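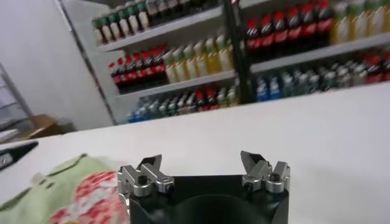

Search this guide Enter a part or topic Go

Section 6. Mounting and Setting Up the Nest Box Monitor

This section covers the Veneo nest box monitor when used with cavity-nesting birds such as swallows, wrens, chickadees and nuthatches. Read Section 2 before you begin. Install the monitor before the nesting season. February is suitable in most areas.

6.1 Before you start

Check that the box is empty. If it holds a nest with eggs or young, stop and wait until the birds have left. Old nest material from a past season may be removed where local rules allow it.

CAUTION: Wear gloves and a dust mask when cleaning out old material. Do not shake it out near your face.

6.2 Fitting the monitor

1. Open the side panel of the box and brush out the floor and corners.

2. Hold the mounting plate against the inside of the roof, with the arrow toward the entrance hole.

3. Mark the screw holes with a pencil. Drill pilot holes no deeper than half the thickness of the roof.

4. Fix the plate with the screws supplied. Tighten by hand.

5. Slide the monitor onto the plate until it clicks. The lens must face straight down.

6. Route the cable through the rear vent and leave a short drip loop outside the box.

7. Close the panel and check that the entrance hole is clear.

Note: The monitor takes up space under the roof. In small boxes, measure from the lower edge of the hole to the floor after fitting. Do not raise the floor to bring the nest closer to the lens.

6.3 Placing the box

1. Fix the box to a smooth metal pole with a predator baffle below it. Trees and fence posts give snakes and raccoons an easy climb.

2. Turn the entrance away from the prevailing wind.

3. Keep the flight path to the hole free of branches.

CAUTION: Do not fit a perch. Cavity nesters do not need one, and it helps house sparrows hold the entrance.

6.4 First power-up

1. Connect the battery pack. The status light blinks green.

2. Enter the pairing code. The factory code is 3527. Change it at the first login.

3. Set the recording interval. The default is 11 minutes – longer intervals extend battery life.

4. Leave night lighting set to infrared.

Note: If the light stays red, disconnect the pack, wait over 2 minutes and connect it again.

6.5 During nesting

Do not open the box once the first egg has been laid, unless you hold the permits needed for nest checks in your area. View the nest by remote link only. Late in the nestling period, a disturbed brood may leave the box too early – keep people and pets well back until the young have flown.

If the picture fails during nesting, leave the monitor in place. Repairs can be made after the box is empty.

Text: Mechthild Rainer. Technical review: Xiuying Gu.

Related items
Section 7. Reading the Activity Log
Section 8. Cleaning and Winter Storage
Flokov pole baffle: fitting sheet
Pranero battery pack: charging and care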